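Kit de manipulação Kindton para bancada

O Kindton é o kit de arrumação e recolha de objetos da Wukix para laboratórios, escolas técnicas e equipas de integração. É vendido com o tampo, a pinça, a câmara de punho, o software de teleoperação e uma caixa de objetos de cozinha. O braço pode ser encomendado em conjunto ou fornecido pelo cliente, desde que conste da lista de compatibilidade.

O tampo é branco, para facilitar a segmentação dos objetos na imagem, e tem furos para fixar acessórios. A caixa de objetos inclui frutas e legumes de brincar, loiça de cores lisas e recipientes de vários tamanhos.
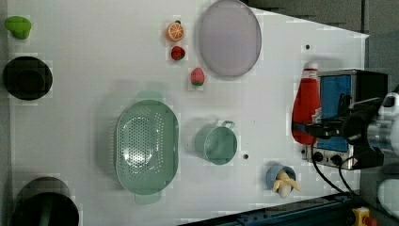
Tarefas e programação

As tarefas são definidas no editor Demissie, instalado no computador de controlo. O operador pode gravar um movimento por teleoperação, corrigi-lo por troços e voltar a executá-lo a velocidade reduzida. Cada projeto guarda até 500 execuções, com vídeo e posição das juntas sincronizados. A exportação é feita em ficheiros abertos. 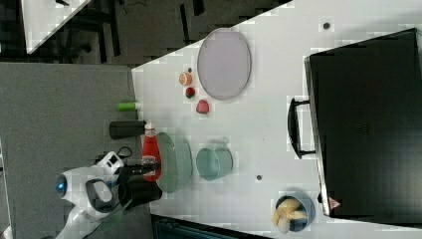 A recolha de objetos deitados é a tarefa com que a maioria dos clientes começa. O editor traz um modelo já preparado, em que o utilizador indica o objeto, a altura de aproximação e a abertura da pinça. Um frasco de ketchup tombado perto da borda, com um prato verde-claro inclinado ao lado, deixa pouca margem para os dedos, e nesses casos convém baixar a velocidade de aproximação e limitar a rotação do punho.

A orientação da pinça pode ser fixada ou deixada livre dentro de um intervalo. Os limites da área de trabalho ficam gravados no projeto e são verificados antes de cada execução.

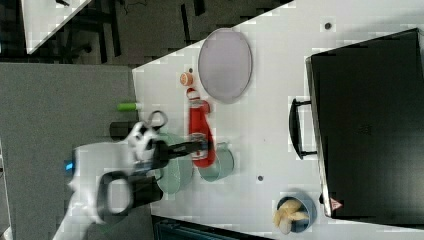 Pinça de dois dedos junto ao frasco vermelho, deitado sobre o tampo.

Pinça e câmara de punho

Os dedos são pretos, segmentados e montados com parafusos à vista, o que permite substituí-los na própria bancada. A força de aperto é regulada no editor. Para objetos macios, como o ketchup de pelúcia com rótulo bordado, recomenda-se o perfil "têxtil", com fecho mais lento.

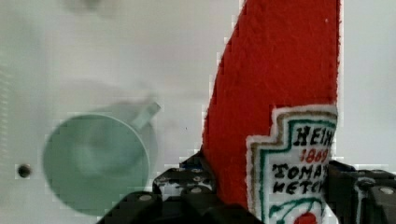 Encomenda e assistência

Prazo de entrega: 18 dias úteis
Garantia: 2 anos
Formação inicial: 2 dias, em Dramircombe ou nas instalações do cliente
Peças de substituição: dedos, cablagem e objetos vendidos em separado

O orçamento é enviado por escrito após indicação do modelo de braço e das dimensões da sala.

Este site utiliza cookies para melhorar a navegação. Ao continuar, aceita a nossa política de cookies. Aceitar | Configurar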